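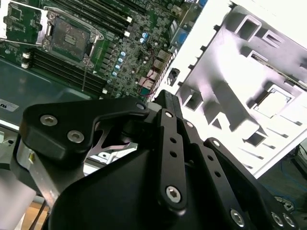
**Budoto opens its desktop repair and rebuild bench to everyone on 1st January**

*For immediate release*

I'm Zinash Gebru, I run the workshop at Budoto, and I've been told a press release should sound like a company talking. I've had a go at that and it came out dreadful, so you're getting me instead.

The news is that from 1st January our rebuild bench is open to anybody with a desktop computer that's slow, dead, noisy or just old. Up to now we've only done this work for schools and small offices. We've had people knocking on the door for years with a tower under one arm (one lady brought hers in a pushchair, well wrapped up) and I've had to send them away. I didn't like doing it, and now I don't have to.

**What we do at the bench**

You bring in the computer. We take the side off with you standing there, if you want to be there, and have a proper look. Most of the time I can tell you within a few minutes whether it's worth carrying on. We'll talk about what you use it for, what annoys you about it and how much you'd like to spend, and then we write it all down on a card so there's no arguing about it later.

The first look costs £4. If you go ahead with any work, the £4 comes off the bill. A full rebuild, where we strip the machine down to the bare case, clean everything, check the board and the processor socket, and put it all back with fresh thermal paste, is £46 plus any parts. Swapping memory is free if you buy the memory from us, and if you've bought your own I'll still fit it, I'll just want to check it's the right sort before it goes anywhere near the board.

I get asked about processors more than anything else. People are nervous of them, and fair enough. The part that worries everybody is the socket, and on a lot of the boards we see that means a little lever and a metal frame that holds the chip down. You let the lever go, the frame swings up and out of the way, and there's the contact area looking back at you. The contacts are tiny and they bend if you so much as look at them crossly. Please don't touch them, don't blow on them, and please, please don't go in with a cotton bud! I've straightened bent contacts under a magnifier and I'd much rather be having my lunch.

Memory is the friendlier job. You open the latches, line up the notch, press down until it clicks. If it won't click, it's the wrong way round or it's the wrong type, and pushing harder has never once helped. On boards with two banks of slots it also matters which ones you fill first, and it's worth reading the manual for that – I've been doing this a long time and I still look it up.

**The Prikik shelf**

Along with the bench we're starting a second-hand parts shelf, which we've named Prikik after a word my niece made up for the noise a latch makes. On opening day it'll have 172 tested parts on it: memory, power supplies, fans, a few graphics cards, cables of every sort and a fair number of processors. Each one has a label saying what it is, when it was tested and what it costs. Parts carry a guarantee, and if something packs up inside that time, bring it back and we'll change it or give you your money.

The shelf has been filled mostly by Kincaid, the office clearance firm on the other side of the yard. They empty buildings, and a lot of what they empty is perfectly good computers that somebody has decided are finished. Since August they've been dropping the towers off with us. Some go back together as whole machines, some are only good for bits, and the really sorry ones go off for metal recycling. All drives are wiped before anything else happens, or destroyed if they won't wipe.

I'm very fond of the clearance towers. Office machines are usually put together sensibly and they come apart the same way, and you can often get one going again with more memory and a good clean. The dust is something else. I did one last summer that had a solid grey felt over the fan, and I lifted it off in one piece and kept it on the windowsill until I was asked to throw it out.

**Evening classes too**

We're also running a class called Grerno, for people who'd like to do it themselves. It's four evenings, and you'll take a complete desktop to bits and put it back together, learning the name of each part on the way. There are 22 places. We provide the machines, the tools and the tea. You don't need to know anything at all, and if you can hold a screwdriver the right way up you're ahead of where I was when I started.

The first evening is all about the case and the power supply, and being safe. Then it's the motherboard, with a good long go at the processor socket and the memory slots. The third evening is drives and cables, and on the last one we switch them all on and find out whose doesn't start. There's always one. Finding out why is my favourite part of the whole course, and usually it's the small power cable up by the processor that's been forgotten.

**Coming along**

There's no need to book for the bench, just turn up with your computer. Leave the monitor and keyboard at home, we've got plenty. Do bring the power lead though, and if you have a password written down somewhere, bring that as well. Please back up anything precious before you come if the machine will let you, and if it won't, tell me before we start and we'll deal with that first.

Laptops I'm afraid we can't do yet. I'd like to, but they need different tools and a lot more patience, and I want to get the desktops running nicely before I take on anything else.

Reporters and photographers are very welcome at the bench on opening day or after. Ask for me, and wear something you don't mind getting dusty. If you've got an old tower in the cupboard, bring it with you and I'll have a look.

**Press contact:** Zinash Gebru, workshop manager, Budoto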